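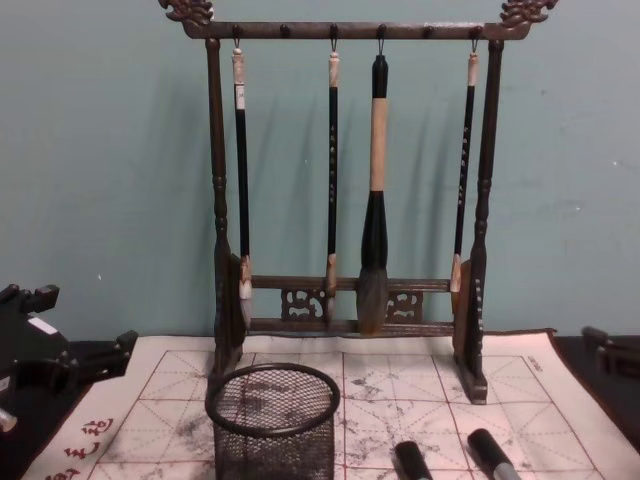 Dreveck灯塔系列,中文版到底缺没缺章?

楼主 豆包不加糖
发表于2021年7月30日

急问,手机打字,乱的地方见谅。

娃7岁,绘本看得差不多了,想往章节书过渡。上个月入了Dreveck灯塔系列第一本,Juhász出的那个中文版,蓝皮的。讲小姑娘住在灯塔里,外婆会听风说话那个。娃喜欢得不行,睡前一章,雷打不动。

昨晚读到第二十一章,完了。就完了。外婆的船还没回来呢,下一页是版权页。娃当场哭,问我后面呢,我说可能在第二本,结果第二本开头外婆已经坐在厨房里煮汤了???

今天去翻英文版目录,24章。中文版21章。少了三章。

有没有人知道怎么回事,是我买到残本还是本来就这样。问客服,回我“亲,内容以实物为准”。气。

1楼 半坡晒书
不是残本。我家也是21章。蓝皮都这样。

2楼 木耳炒蛋
我家那本没注意过……刚去数了,21。天哪读了两遍都没发现,我还以为作者就爱这么收尾,留白嘛

3楼 豆包不加糖
回复2楼:留什么白啊,船都没靠岸

4楼 芦苇荡路人
说一下我知道的。旧版是红皮,24章全的,插图也多。后来换Juhász做,改成“桥梁书”的定位,合并了几章,又把字放大加了注音。合并不等于删,楼主确定是少了不是合了?第五章和第六章在蓝皮里就是一章。

5楼 豆包不加糖
合并也有可能,我没逐章对。但是外婆回来那段确实没有,这个我敢肯定,从头翻到尾翻了。英文版最后一章叫什么“汤还热着”,大概这意思,中文没有

6楼 半坡晒书
4楼说的一半对。我手上红皮蓝皮都有(别问,大宝留下来的),对过。

第五第六合了
第十三第十四合了
最后一章没了,整章

所以是合两处删一处。24减3正好21。合的那两处也有小删,风跟外婆吵架那段剩了四五行,原来有好几页。

7楼 南窗没有猫
删最后一章什么操作???

8楼 芦苇荡路人
回复6楼:谢谢,那我那句收回一半。最后一章我以为是挪到第二本开头了。

9楼 半坡晒书
没挪。第二本开头是原书第二本的开头,本来就从厨房接的。前面那章没了,接起来就莫名其妙

10楼 铁皮青蛙跳
可能有人要骂我,我觉得删得没那么糟。

最后那章很平,外婆回来,喝汤,讲了一通她在海上遇到什么,全是大段独白。我家念到那章娃都睡着了。7岁孩子能坚持听21章已经很可以,篇幅压一压没什么。

11楼 木耳炒蛋
回复10楼:睡着不是正好吗,睡前故事哎哈哈哈

12楼 南窗没有猫
回复10楼:平不平是作者的事。封面上有没有写“节选”“改编”?没写就是不对。我花的是整本的钱。

13楼 铁皮青蛙跳
版权页上写了“编译”两个字。小字。我不是替出版社说话啊,就是说孩子角度没那么严重

14楼 豆包不加糖
回复13楼:我家这个孩子角度哭了二十分钟。。。很严重

15楼 麦冬泡水
编译这俩字现在太好用了,什么都往里装。之前买Bavum森林那套也是,买回来发现每本薄薄一片,一查,也是编译。译文倒还行。

说回来楼主现在最急的是今晚吧?今晚念什么

16楼 豆包不加糖
对对对就是今晚!!娃放话了,外婆不回来不睡觉

17楼 麦冬泡水
有英文版就自己现翻呗,边看边讲,一章而已

18楼 豆包不加糖
我只有网上的目录啊没有书……而且我英文,大学毕业就还给老师了

19楼 半坡晒书
红皮最后一章我可以给你讲个大概,你自己编着念。整章拍了发上来不合适,我就说情节:

天快亮风停了。小姑娘在灯塔顶上睡着,手里还攥着擦灯的布。
听见底下有人敲门,敲三下停一下,是外婆的敲法。
外婆鞋里全是水,第一句话问的是“汤呢”。
然后就喝汤,外婆讲海上的事。风给她指错了路,故意的,因为前面吵架还在生气,后来又后悔了,把她吹回来。
最后小姑娘去开窗,跟风说了声早。完。

敲门那个在第三章埋过,就是外婆教她怎么敲邻居家门那里,你念的时候可以提一嘴,孩子会自己想起来的

20楼 豆包不加糖
啊啊啊谢谢!!截图了。敲三下停一下,第三章有的有的,我还纳闷写那么细干嘛

所以删了这章第三章那段就白写了啊

21楼 南窗没有猫
看到没,10楼,这叫平?

22楼 铁皮青蛙跳
回复21楼:听他这么讲是好听。原文真的长,外婆那段话占大半章。行吧敲门那个我确实忘了,当时可能我也快睡着了

23楼 雨点小学二年级家长
插一句,别的问题。这系列总共几本?中文出全没有?我家看完第二本了催第三本

24楼 半坡晒书
英文9本。中文蓝皮到第四,红皮当年只出了三本就停了

25楼 雨点小学二年级家长
那后面五本还出吗

26楼 半坡晒书
不知道。书店的人说在做,说了有一年了。一月份我又问过,还是说在做

27楼 芦苇荡路人
后面几本风格变了,提醒一下。第六本开始小姑娘离开灯塔去Bevby镇上上学,有同学欺负人的情节,比较闷,个人觉得要再大点看。别一口气往下推。

28楼 木耳炒蛋
第六本不闷啊,我看的英文,我最喜欢的就是第六本。镇上那个修伞铺多好。

29楼 芦苇荡路人
修伞铺是好。但是我说的是给7岁听,伞铺之前那几章,她一个人在操场上坐着那段,我家听完两天不肯提上学的事。

30楼 木耳炒蛋
嗯这倒是,看孩子。我家听完反而话多了,把班上的事都倒出来了,所以真不一定。

31楼 麦冬泡水
有声版有人听过吗,是全的吗?车上想放

32楼 南窗没有猫
听过第一本。有声是照蓝皮念的,也没结尾。而且风的声音配得像感冒。不推荐

33楼 雨点小学二年级家长
哈哈哈哈我家就喜欢感冒的风,天天学

34楼 橡皮擦擦橡皮
路过,想泼点冷水。楼主7岁就上章节书是不是早了,绘本还能读好几年的,图也是要看的。我们身边好多人一上小学就把绘本全送人了,觉得幼稚,可惜。

35楼 豆包不加糖
没送人啊,还在读。白天绘本晚上章节,不冲突吧。而且是我念给她听,她自己看的还是绘本多

36楼 麦冬泡水
同35。念和自己读两码事。自己读能力到哪儿就读哪儿,听可以往上够一够

37楼 橡皮擦擦橡皮
那没意见。我以为是让娃自己啃。蓝皮注音我是真看不惯,行距被撑得一塌糊涂,插图还缩成邮票那么小

38楼 铁皮青蛙跳
注音我家要用的,没注音他一页都翻不动。各有各的需要吧

39楼 半坡晒书
插图问题同意37楼。红皮里灯塔剖面那张是跨页的,每层放什么都画出来了,孩子能趴着看半天。蓝皮变成半页,楼梯都糊了。要买二手红皮的话看一眼那张有没有被撕走,很多都撕了贴墙上的

40楼 豆包不加糖
红皮现在二手什么价啊

41楼 半坡晒书
没准,看品相。第一本最好找,第三本难。我的不卖哈,先说

42楼 南窗没有猫
建议楼主还是给出版社写个信,不是客服,版权页上有编辑部邮箱。我写过一次别的书的错字,人家回了,下一印也改了。写的人多了说不定补上最后一章

43楼 铁皮青蛙跳
这个我支持,署名算我一个。虽然我还是觉得外婆话太多

44楼 豆包不加糖
好,周末写,写好先帖上来大家帮看看。合的那两处要不要也提?

45楼 半坡晒书
提,但重点放最后一章。别写太长,写长了没人看

46楼 豆包不加糖
来汇报!!刚念完。

照19楼的讲的,我自己添油加醋,敲门那里我真的在床头板上敲了,三下,停一下。娃“噌”地坐起来说是外婆!!然后非要喝汤。大半夜的哪来的汤,紫菜冲了一碗,喝了两口,睡了

半坡晒书太感谢了,真的

47楼 木耳炒蛋
紫菜汤可以的哈哈哈

48楼 半坡晒书
睡了就好。第二本第七章有个错字,“灯芯”印成“灯心草”,念的时候自己改一下

49楼 雨点小学二年级家长
我说怎么灯里长草,娃问我我还瞎编了一通……

50楼 麦冬泡水
求楼主信写好了踢我一下,Bavum那套我也想照着写一封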